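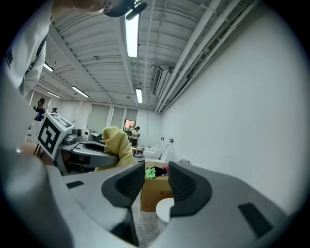 In Praise of the Saturday Chore

My grandfather's rule was that you didn't sit down to lunch until the house could stand a visit from your aunt, and I grumbled about it for most of my childhood. Now I'm the one who grumbles when it doesn't get done (my kids will tell you all about it!), and I've come around to thinking that ordinary cleaning, the dull kind with a rag and a bucket, deserves more respect than we give it.

We talk about housework these days as if it were a leak to be plugged. My neighbor Velimir Perić once figured out that he spends 22 minutes a day wiping things, and he told me so with real sorrow, the way another man might mention a parking ticket. I asked him what he would do with the time if he got it back, and he thought a good long while and said he'd probably look at his phone.
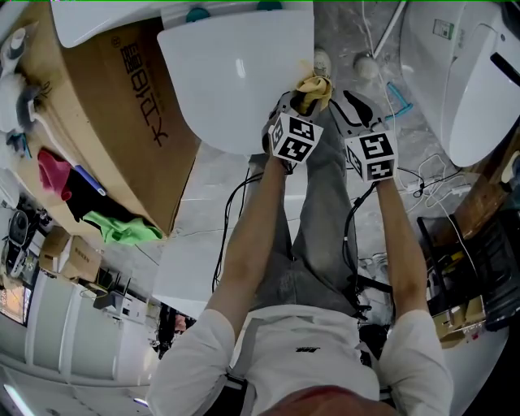

Photo: Nikola Kovačević

I do some of my best thinking with a cloth in my hand. I have settled quarrels over a sink, and I once planned most of my sister's wedding while scrubbing the back porch on Killent Street, which had more than 17 years of muddy boots in it. You get to know a house that way, where the paint is thin and which hinge is about to give up on you.

So I'd ask parents to hand over a rag early, and to put up with the streaks. My grandfather did, bless him, and he never once went back over my windows while I was looking.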